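Storing oranges on a plate or in the fridge?

Jin-sol Seol
I keep oranges on a plate on the table at room temperature. They weigh 200 g each and the peel gets reddish patches. Is that spoilage?
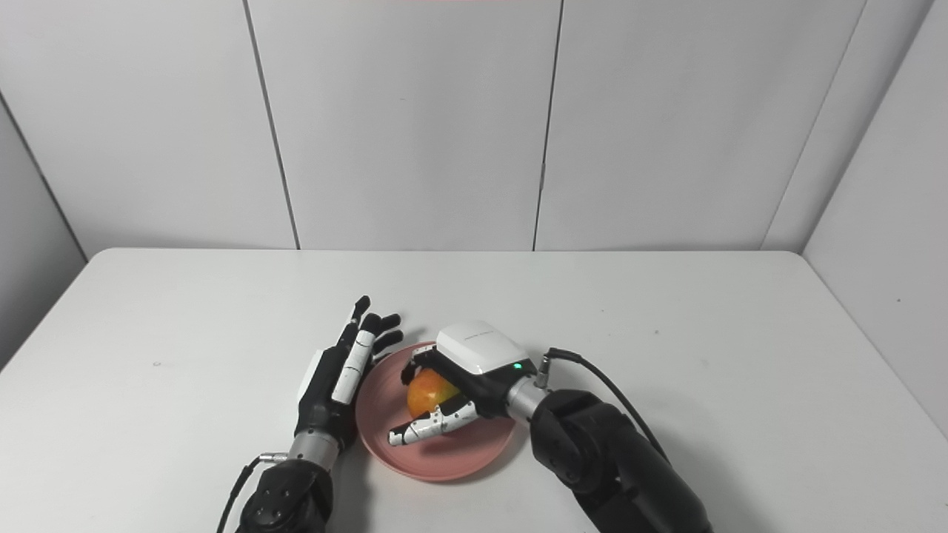
Orange on the pink plate

Hajnalka Magyar
Reddish patches on firm peel are usually normal coloring. Press it. Soft spots or mold mean discard. A week on the table is fine, longer goes in the fridge, unwashed.

Birnow
Mine last until they don't. Fridge.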